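Finley圆角活动桌使用评测

评测类别:室内家具／多用途小桌
评测单位:Clisix 家居用品评测部
评测周期:三个月,自三月起

一、评测缘起

本部于今年年初收到多家机构用户来函,询问适合活动室、托管教室及小型排练空间使用的轻便桌具。来函单位的需求大体一致:桌面须为浅色,边角须圆钝,搬动不应费力,清洁应当简便,同时需要为电源线预留通道。市面上的办公桌多不符合第二项要求,儿童桌则往往过于低矮,成人难以长时间使用。

经初步筛选,本部选定 Finley 圆角活动桌作为本次评测对象,并以 Flemberg 折叠桌与 Mösli 方角工作桌作为对照。三款产品均由本部按市场零售价自行购入,生产方未参与评测过程,亦未在发布前审阅本文。

二、产品概况

Finley 圆角活动桌为浅色木质桌面,四角作圆弧处理,靠近后缘处开有一个圆形穿线孔。本部购入时的价格为600元,含运费,不含上门安装。包装为单层瓦楞纸箱,内附组装说明书一份、内六角扳手一把及备用螺钉一小袋。

说明书为中文,图示清楚,但第二页与第三页的步骤编号有一处重复,初次组装者可能因此多翻一遍。本部已将该问题函告销售方,截至发稿时尚未收到答复。

该产品另有深色桌面版本,未列入本次评测。深色版本的尺寸与结构据销售页面所示与浅色版本相同,但表面耐磨情况是否一致,本部不作推断。

三、评测方法

本次评测以日常使用为主,辅以若干简单测试。桌子先后放置于两处场地:第一处为铺设地砖的茶水间,主要用于临时摆放餐具及文件;第二处为铺设深色地毯、四周挂有黑色帘幕的活动室,主要用于手工、布料整理和儿童玩具的摆放。

测试项目包括:组装难度、桌面稳定性、表面清洁、边角安全、穿线孔实用性、低照度环境下的使用情况以及与周边座椅的配合。各项由两名评测员分别记录,意见不一致时重新测试一次,以第二次结果为准。

四、组装

组装由一人即可完成,但翻转桌体时建议两人配合。桌腿与桌面的连接处预埋了金属螺母,螺钉旋入顺畅,未见滑牙。相比之下,Mösli 方角工作桌采用自攻螺钉直接固定,拆装两次后有一处明显松动。

需要提醒的是,Finley 附带的扳手偏短,末段拧紧时手部容易碰到桌腿内侧。自备长柄扳手的用户可省去不少力气。组装完成后应在平整地面上静置并逐一复紧螺钉,说明书中对此只有一行小字,建议生产方改为醒目提示。

五、稳定性

在地砖地面上,桌体平稳,书写时桌面无可察觉的摆动。移至地毯后,情况略有变化:双手同时在桌前缘用力按压时,后侧会有轻微的浮动感,松手即恢复。该现象在折布、叠纸、捏塑等轻度作业中不构成妨碍,但若用户计划在桌上安装台钳或使用需要较大下压力的工具,则不宜选用本产品。

Flemberg 折叠桌在同一地毯上的浮动更为明显,且折叠铰链处伴有响声。Mösli 方角工作桌自重较大,在这一项上表现最好,代价是单人难以移动。

六、桌面与清洁

浅色木质桌面是该产品的主要优点之一。评测期间,本部在桌面上使用过水性颜料、铅笔、白乳胶和食用油。水性颜料以湿布擦拭即可去除;铅笔痕迹需用橡皮处理;白乳胶在未干时容易擦净,干透后可整片揭起,揭后留有极淡的印痕,侧光下方可辨认。食用油渍须在当日处理,隔夜后以中性清洁剂擦拭两遍仍有轻微色差。

桌面光泽较低,顶灯直射时反光柔和,阅读和看图均不刺眼。静置杯具未留下水圈。本部未进行高温测试,使用热锅或热壶时请另备隔热垫。

七、边角与安全

四角的圆弧过渡自然,手掌沿边缘滑过无硌手之处。对于有幼儿活动的空间,此项设计较 Mösli 的方角更为妥当,也省去了另购防撞角的费用和粘贴后残胶难除的麻烦。

圆角同时带来一个小问题:靠近角部的可用面积略有减少,大张画纸铺开后四角会悬出桌面。经常使用大幅纸张的单位应将此纳入考虑。

八、穿线孔

穿线孔位于后缘附近偏右,位置合理,不占用主要操作区。笔记本电脑电源线、台灯线可一并穿过。插头较宽的适配器需先从下方穿入线端,再连接设备,直接由上方塞入则无法通过。

该孔未附盖板。长期不用时,小件物品如橡皮、纽扣、玩具配件容易由此掉落。Flemberg 无穿线孔,线缆只能由桌沿垂下;Mösli 的穿线孔配有盖板,但盖板卡口较松,评测期间自行脱落过一次。

九、低照度环境下的表现

活动室挂有黑色帘幕,整体偏暗,地毯颜色亦深。在这种条件下,浅色桌面的轮廓十分易辨,桌上物品与桌面的区分也较为清楚。蓝色塑料玩具车一类颜色鲜明的物件最易识别,白色布料次之,浅色半透明的小件则不易察觉,收拾时应多看一眼。 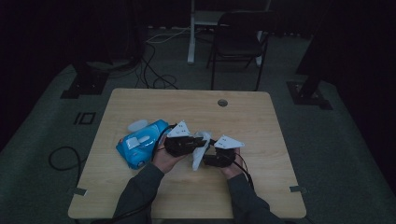

图1 Finley 圆角活动桌置于活动室内,桌面左侧为蓝色玩具车,后方为黑色折叠椅。

两名评测员均认为,在偏暗的房间里,浅色桌面较深色桌面更便于取放物品。就布料整理而言,白色织物与浅木色之间的反差有限,但褶皱仍可看清,折叠时对齐边缘并无困难。若需进行穿针、描线等精细工作,仍应另加台灯。

十、与座椅的配合

本产品不含座椅。本部使用活动室原有的黑色折叠椅与之搭配,成人就座后肘部可自然搁于桌面,腿部空间充足。折叠椅的金属细腿在地毯上推拉略有阻滞,属座椅与地面之间的问题,不计入本产品评价。

学龄前儿童使用时建议另配带踏板的高脚椅,或改用同一品牌的低矮款。

十一、不足之处

除前文所述之外,尚有以下几点需要说明。

其一,桌腿底部的脚垫为粘贴式,在地砖上反复拖动后有一枚移位。建议搬动时抬离地面。

其二,桌下没有任何收纳结构,文具与布料须另行安置。对于空间紧张的教室,这一缺憾较为实际。

其三,售后电话仅在工作日接听,本部于周四下午两次拨打,第二次方才接通。接线人员答复准确,配件报价清楚,一枚脚垫连同邮费为3元。

十二、评测结论

Finley 圆角活动桌适合用于手工、玩具陈列、布料折叠及一般文书工作,在有儿童出入的场所尤为合用。其桌面易于打理,边角处理得当,价格处于同类产品的中段。需要承受重压或频繁铺开大幅纸张的用户,可优先考虑 Mösli 方角工作桌;需要经常收起存放的用户,可考虑 Flemberg 折叠桌,但应先行确认铰链响声是否可以接受。

综合各项记录,本部给予该产品“推荐”评级。评级仅适用于浅色桌面版本。

评测档案编号:1313
读者如有使用意见或需查阅单项记录,请致函本部,并注明上述编号。来函请控制在100字以内,附购买凭证者优先答复。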